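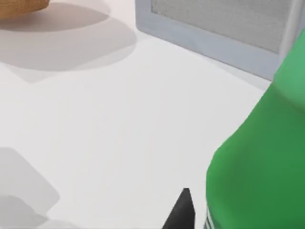
The Ruddock–Mornholm transmission line is a 100-kilometre overhead electricity line connecting Ruddock terminal station with the switching yard at Mornholm. It is a single-circuit line and forms the northern leg of the Zarnley subtransmission network. An intermediate tee-off supplies the zone substation at Berkbridge.

Route and structures
The line leaves Ruddock on lattice steel towers and crosses open grazing country before turning east at Berkbridge. Guyed masts are used on the river flats, where the ground is too soft for standard footings. The longest span, across the gorge below Berkbridge, measures 942 metres and is fitted with spiral vibration dampers and aerial warning markers.

Conductors and protection
Phase conductors are steel-reinforced aluminium. A single earth wire with an optical fibre core carries protection signalling between the two ends. Distance relays are installed at both terminals, with auto-reclose disabled on days of declared fire danger.

2019 outage
On 28/12/2019 a tension insulator string failed west of Berkbridge and the line tripped on a phase-to-earth fault. Supply was lost to 2,385 customers for eight hours. The investigation, led by network engineer Anikó Dobos, attributed the failure to corrosion of a ball-and-socket coupling – a fitting not covered by the aerial inspection program at that time. Replacement of fittings of the same batch was supervised by Leandro Cabello and completed the following June.

See also
Zarnley subtransmission network
Mornholm switching yard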